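September 10, 2018
Basket task, Driston bench, second batch

Goal is 200 demos of the pink piece and the basket, by teleop. Both arms powered, both wrist cameras plus the fixed ones recording. Got through warm-up without restarting the Lellex logger, first time this month.

Reset rule for the batch: basket goes back to the middle of the table, piece goes wherever the sheet says. Don't square the basket up by eye to the same angle every time. Last batch was too neat and the policy fell apart when we turned the basket a little. 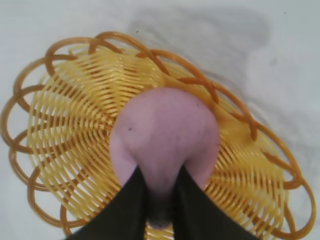

Grip height matters more than I wrote down before. Pinching low on the sides, where the piece tapers, is fine. Pinching near the top of the dome is not, so please stop doing it even if it feels quicker. I tossed 12 episodes from the first batch for this.

Exposure locked on all cameras. Left on auto, the wrist view swings every time the arm shades the table. 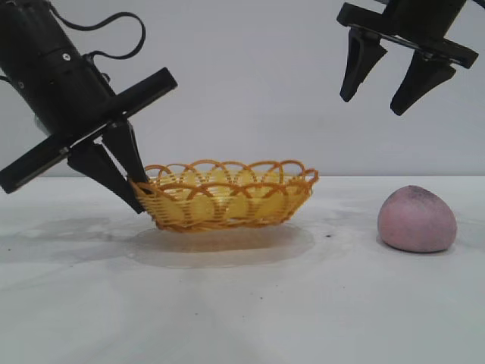 Rim contact: mark it in the episode notes, keep the episode. A light touch on the rim is OK. If the basket slides far enough that you have to chase it, stop and label it as a fail. Fails go in their own folder on Zenum, not deleted.

Episode cap is now 3000 steps. 8 went over, all of them slow approaches. Try not to hover.
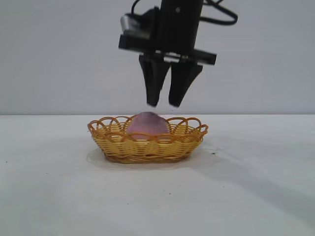 Still to sort out: whether "done" is at finger opening or after the arm has backed off. Du export trims at opening, which throws away the retreat. I want the retreat kept. Will change the trim and re-export before anyone trains on this.

Timestamps on the left wrist stream drift again after long sessions. Restart logger at the halfway point until fixed.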